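Equipment Planning for the Handling Program: What Departments Should Submit and When

By Lalit Dhillon
18 Jun 2025

5 min read

The Equipment Planning Office has opened the request period for the coming budget year. This item sets out how requests connected with the handling program will be reviewed, which costs must appear in them, and how the purchase of hand-held grippers differs from the purchase of robot arms. Department heads who submitted a request last year are asked to read it in full, as several of the rules have changed.

Background

Last year the institute approved spending on automation under a single heading. Arms, mounts, controllers, hand-held collection tools, tables, and storage were all charged to the same line. The arrangement was simple to administer, but it made later review difficult. When the Priltodness laboratory asked in the spring for additional collection stations, the office could not readily say what the existing stations had cost to set up, because their tables and cabling had been recorded together with the arms.

Requests will now be divided between two headings. Heading A covers robot arms and anything permanently attached to them. Heading B covers collection stations, meaning the places where staff carry out tasks by hand with grippers so that the motions can be recorded and later used to train the arms. A request that draws on both headings must show the two amounts separately. Transfers between headings after approval will require the written consent of the office.

Collection stations

The Priltodness laboratory has asked that Heading B be funded ahead of Heading A this year, and the office supports that request in principle. The arms already on hand are not in use for the full working day. The supply of recorded work is the present limit, and a further arm would not add to it.

A station is a modest purchase when compared with an arm. The base price agreed with Zoston for a matched pair of hand-held grippers, one left and one right, is $1,741. The allowance for the table, floor space preparation, cable runs, and task items is $1,049 per station. Departments should use both amounts as given and should not substitute their own estimates unless a written quotation is attached.
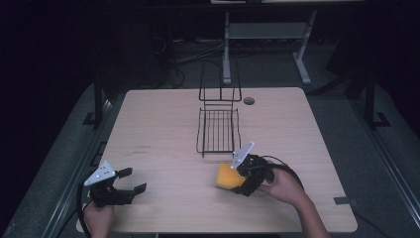
Task items deserve more attention than they have received. In earlier requests they were often left out altogether or entered as "miscellaneous." Kitchen and cleaning goods such as racks, sponges, cups, and cloths are inexpensive one at a time, but they wear, they are misplaced, and a useful collection needs variety among them. A sponge that has been squeezed by gripper fingers over many sessions does not hold its shape as a new one does, and the recordings will reflect the difference. The office asks that each request list its task items by type, state the number expected to be used in a year, and name the person who will reorder them.

Tables should be ordered with the final task list in mind. Departments that plan to work with racks and other standing items should allow enough depth for both hands to approach from the operator's side. Rounded corners are preferred. Table height must be confirmed with the safety adviser before an order is placed, and adjustable frames may be requested where a station will be shared by operators of different heights.

Cabling

Cabled grippers remain the standard for this budget year. The office considered a wireless model offered by Celtden and decided against it for the present, chiefly on grounds of price and the need to manage batteries across several shifts. The decision will be reviewed at the next request period.

Departments should budget for one spare cable for each gripper, together with floor covers or overhead routing wherever a cable would cross a walkway. The cost of routing falls under the station allowance. Requests for new power outlets do not, and should be sent to Building Services as early as possible. The present lead time for electrical work is about 40 working days, and several stations were delayed last year for this reason alone.

Operator time

Equipment is the smaller part of the cost of a station over its life. Every request under Heading B must include a staffing plan showing who will operate the station, for how many hours each week, and from which budget those hours will be paid. Operators should not be scheduled for continuous gripper work of more than 2 hours without a break away from the station. Plans that assume longer sessions will be returned for revision.

New operators will receive training at the Priltodness laboratory. No charge will be made to the requesting department for the training itself, but the operators' time must be shown in the plan.

Service and replacement

Gripper fingers and marker plates are treated as consumable parts. Departments may hold a small stock, charged to Heading B. Gripper bodies are to be repaired under the service agreement with Bhutto and should not be opened by department staff. The agreement covers inspection, adjustment, and the return of repaired units, but it does not cover loss. A department that loses a unit will be expected to replace it from its own funds.

Under Heading A, no new arms will be approved unless the requesting department can show that its current arms are fully scheduled. Requests for mounts, replacement parts, and safety equipment for existing arms will be considered in the usual way.

How to submit

Requests should be made on the revised form, which is available from the Equipment Planning Office. The form must be signed by the department head and accompanied by the task item list, the staffing plan, and any written quotations. Incomplete requests will be held until the missing documents arrive and will not be ranked with the others in the meantime.

All requests must reach the office by the last working day of June. Departments that are uncertain which heading applies should ask before submitting. The office will meet with any department that wishes to discuss a draft, and appointments may be made through the planning desk.

Contact: Equipment Planning Office | Copyright 2025. All rights reserved. | Back to top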